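Recording garment handling with a hand-held gripper: session rules

Applies to all soft-goods tasks in the Jasero set. Revised 28 April 2020 by Naomi Muriithi. Replaces the December draft.

Before you start

Check the finger pads for lint and wipe them with a dry cloth. Tighten any pivot screw that turns under finger pressure. Open and close the jaws fully 7 times, then leave them open for the first frame.

Set one garment on the work surface. Beds, couches and tables are all acceptable. Do not tidy the rest of the room, but remove mail, prescriptions and family photographs. Printed bedding may stay on. A patterned sheet under a plain dark garment gives a usable edge, and the labellers at Welton have asked for more of it.
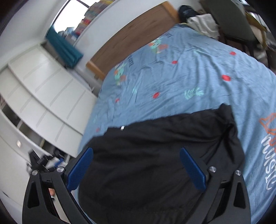 Approach with the jaws wide and both pads in view. Close on a raised fold or a corner, never on a flat area, where the pads will pick up the sheet as well. If the sheet lifts, open, back off and begin the grasp again without stopping the recording. Log it as a regrasp.

Dark fabric needs extra care. Creases are hard to read against a bright window, so stand with the window to one side where the room allows. Do not change the exposure setting partway through an episode.

Episode length

Minimum 17 seconds, maximum 69. Anything outside those limits is rejected on upload. Finish with the garment released and the jaws open.

Naming and faults

Use garment type, surface and operator initials, in that order and in lower case. Report loose pads or damaged linkages to Trinh Đào before the next session. Do not glue pads back on yourself.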